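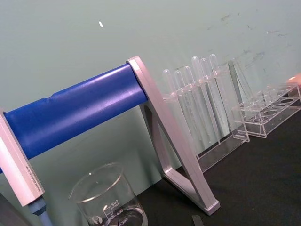

Piyumi Barua

Supports, spans and why beams bend
Handout 5, Introduction to Structures

Read this before the February workshop. Bring a ruler and a calculator. The parts on shear are repeated from Handout 4 for those who missed it.

1. What a support does

A beam carries load across a gap and hands it down to something at each end. Whatever it hands the load to is called a support. In drawings we use three kinds.

A roller support pushes up on the beam and nothing else. The beam can slide along it and can turn on it.

A pinned support pushes up and also stops the beam from sliding. The beam can still turn.

A fixed support stops the beam from moving up, down or sideways, and stops it from turning as well. A shelf bracket cast into a wall comes close to this.

Real supports are never purely one of these. A timber joist resting in a pocket in a brick wall is usually treated as pinned, although friction and the weight of the wall above hold it a little against turning. When you are asked to say what kind of support something is, say what you are assuming and carry on.

2. Reactions

The upward forces from the supports are called reactions. For a beam on two simple supports there are two rules to use.

The upward forces add up to the downward forces.
The turning effects about any point add up to zero.

Worked case. A footbridge beam spans 5 m between two supports, A and B. A load of 40 kN sits in the middle. Ignore the weight of the beam. By symmetry each reaction is 20 kN.

Now move the load so that it is 1 m from A. Take moments about A. The load turns the beam one way with 40 x 1 = 40 kNm. The reaction at B turns it back with 5 x RB. So RB = 8 kN, and RA = 40 - 8 = 32 kN. The nearer support takes more. Check this against common sense every time, as a swapped pair of reactions is the mistake I mark most often.

3. Bending moment

Cut the beam in your head at some point and look at one side only. The moment needed at the cut to keep that side from turning is the bending moment there.

With the load in the middle of the 5 m span, the bending moment under the load is 20 x 2.5 = 50 kNm. With the load 1 m from A it is 32 x 1 = 32 kNm. A single load does the most bending at midspan, and the effect falls off towards the ends. At the supports themselves the bending moment is zero, provided the ends are free to turn.

If both ends are fixed, the moment from the central load is shared between the middle and the ends. It comes to 25 kNm at midspan and 25 kNm at each end, in the opposite sense. The beam can be lighter, but the walls have to resist the turning, and old walls often can't.

4. Solid bars and tubes

When a beam sags, the top is squashed and the bottom is stretched. Somewhere between the two is a layer that is neither, called the neutral axis. Material close to that layer does very little work in bending. A tube leaves most of it out, so for the same weight of metal a tube is stiffer than a solid rod.

There is a limit. Make the wall very thin and it will crumple on the squashed side long before the metal reaches its full strength. Drinking straws do this.

For deflection at midspan under a central load, with pinned ends, use

d = W L^3 / (48 E I)

Note the cube on L. Double the span and the sag goes up eight times. I is the second moment of area and is given in the tables at the back of the course book. For steel take E as 205 GPa unless the question says otherwise.

5. The Jalcombe footbridge

We will use this bridge in the workshop. It was a timber deck on two steel beams over the mill stream, replaced when the deck was found to bounce badly under walkers. The beams passed every strength check. The trouble was stiffness, and Vindholm, who did the survey, recommended deeper sections at the same spacing. Think about why they did not simply ask for stronger steel. E hardly changes between grades.

6. To do before the workshop

Work out the reactions for a 5 m beam with 35 kN placed 2 m from A.
Sketch the bending moment diagram and mark the highest value.
Repeat with the 35 kN spread evenly along the whole beam.
Read page 215 of the course book, on choosing a section from the tables.

Reactions for the first one: RA = 21 kN, RB = 14 kN.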